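Hi all! I'm looking for people who'd enjoy spending a few evenings figuring out why our robot keeps getting itself into trouble. You don't need to be an engineer (I wasn't one when I started). You do need patience and a good eye, and it helps if you've ever yelled at a vending machine.

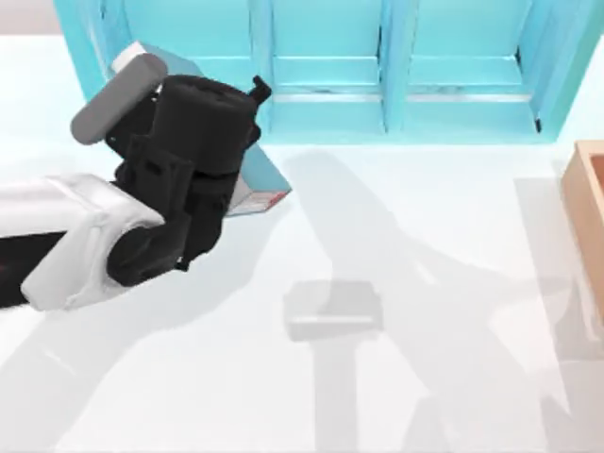
**Paltwood Robotics, Handling Faults Team**

So, the fault. We're teaching an arm to pick up cartons and set things into holders, all in simulation for now, and in May we ran 1,336 attempts on the Kekar setup. Too many of them ended with the arm pushing when it should have stopped. The contact limit is supposed to kick in and halt everything, and in those runs it came in late or stayed quiet. In the simulator a late stop costs us nothing, but on a real bench it's a cracked holder or somebody's pinched hand, and I'd really like to catch it before we get anywhere near the hardware!

Vitalii Ostapchuk has been through the logs twice and is sure it's the stop threshold. Veerle De Haan thinks the arm has a wrong idea of where the holder walls are. I go back and forth, usually depending on which of them I had lunch with. What we need is fresh people to watch the replays and mark the moment things start going bad.

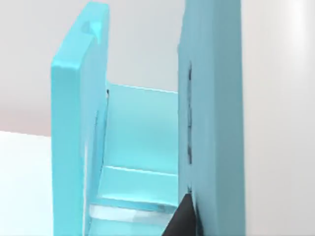
*Simulator close-up: fingertip against the inner base of the holder's right wall.*

Tight spots like that are where I'd most like your eyes. You'll have 900 replays to share among the group, and most are short. For each one you pick the moment you'd have hit the stop button, choose a fault type from our list, and add a note if something looks weird. Please do add the notes, even the "no idea, but I don't like it" kind.

**What you'd be signing up for**

- 6 evening sessions, starting at 7 p.m., online or at our Enberg office
- A practice round with me before you mark anything for real
- A $100 gift card once you've finished your share

You should be 18 or over, with a laptop and a decent connection. If you've worked on a packing line or around machine guards, please tell me, I'd love to have you. If you've worked on this robot's code, sorry, you know too much!

To join, send a couple of lines about yourself to Setsuko Minami at the Paltwood front desk and say which evenings are bad for you. Bram Goossens handles the scheduling and will write back with a start date.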